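Subject: Re: [devia-home] getting the orange oil smell out of an old dresser
Date: December 27, 2024

Hi all,

Somebody wrote:

> I bought a secondhand dresser in May and the drawers still
> reek of orange oil polish. I've tried baking soda and leaving
> it on the porch. The top is sticky too. Do I have to strip
> the whole thing or is there a lazier way?

I vote lazier way! I went through the same thing with a sideboard from the Atedach flea market (80 dollars, and I carried it up the stairs myself, never again). Whoever had it before me must have put on a new coat of polish every week, and the top felt like the counter at a donut shop.

What worked for me was mineral spirits on an old T-shirt, windows open, one small patch at a time. Wipe, flip the shirt, wipe again. Try it inside a drawer first, in case your finish is something odd. Mine took two evenings and a frightening number of T-shirts. Lay them flat outside to dry, please don't ball them up in the trash.

For the drawers I skipped the baking soda (did nothing for me either) and brushed on one thin coat of clear shellac. It seals the smell in and dries while you eat lunch. I got mine at Chaudhary Hardware, and they'll sell you the small can if you ask.

Sanding is the only part I'd do differently. I started with 80 grit on one rough corner, way too coarse, and you can still see the scratches when the sun comes in. Go finer than you think you need.

As for color, I wanted a plain brown top, nothing reddish, and Oltia's walnut stain came out nicely on my test board.

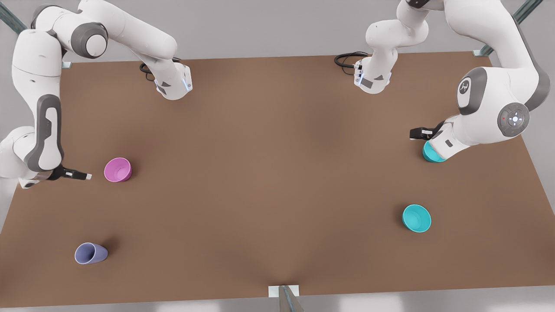

OTHER STUFF

- The list archive is still searchable, and message 3204 has the long thread on veneer. Read that before you put any water near yours.

- I have a half can of paste wax going spare if anybody near Devia wants it. Porch pickup is fine.

Let us know how the drawers come out, and good luck with the sticky part!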